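Section 6. Dropped Part and Slipped Grip Faults
Farnitley cell, Trellida gripper — rev. 25 August 2024

Read this before you clear anything. Most of the trouble last month came from people hitting Reset with a part still in the fingers.

6.1 What the fault looks like

The arm stops over or near the tub and the pendant shows GRIP LOST or GRIP UNSURE. Not the same thing. GRIP LOST means the fingers closed further than the part width allows. GRIP UNSURE means the width is fine but the force reading wandered. Sockets cause both. Round, polished, two diameters on the same part, and the fingers will ride up the step if they close in the wrong spot.

CAUTION: After either fault the fingers stay powered. Reset opens them. Whatever is in there falls.

6.2 Clearing it

1. Press Hold. Wait for the amber light. Do not use E-stop for this unless somebody is in reach of the arm — it drops the brake and you will have to re-home.
2. Look at the fingers. Part in them? Go to step 3. No part, go to step 5.
3. Jog straight up, slow, until the part is clear of the tub rim. No sideways moves yet.
4. Move over the tub floor, jog down low, then Open. Don't catch the part by hand. Berwyn Eynon got a pinched thumb that way.
5. Pick up any strays off the tabletop and put them back in the tub. Hand tools go off the table too.
6. Lock the cell gate, press Reset, then Resume.

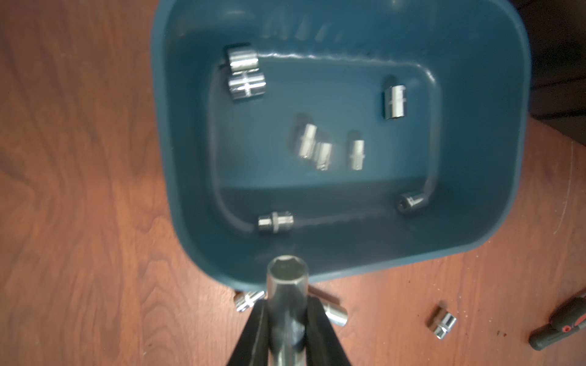
If the fault comes back on the next pick, stop. Do not keep resetting. After 2 faults in a row the controller logs a slip event and the run is no good anyway.

6.3 Repeat faults

Check in this order:

Finger pads. Wipe with a dry cloth. Oil off the sockets is the usual cause. Swap the pads at 4000 cycles even if they look ok.

Grip height. Small sockets with a knurled band should be gripped on the band, not on the step above it. Edit in Ellis under Part > Height, save, reload the job. It wont take effect until you reload.

Rim clearance. If the arm carries a part out over the front rim too low, the part touches and twists. Raise the exit point in the same menu.

Force zero. Fingers open and empty, gate closed, Setup > Zero. If the raw reading is over 500 with nothing in the fingers, the sensor cable is probably loose at the wrist. Power off before touching it.

NOTE: Cola (the old job loader) ignores the height setting. Jobs built in Cola have to be re-saved in Ellis frist.

6.4 When to call

Fingers that open by themselves, any smell of hot plastic, or a fault that won't clear with the gripper empty. Power off at the wall, tag the cell, call Chandrasekhar Pillai. Leave the parts where they fell, he will want to see them.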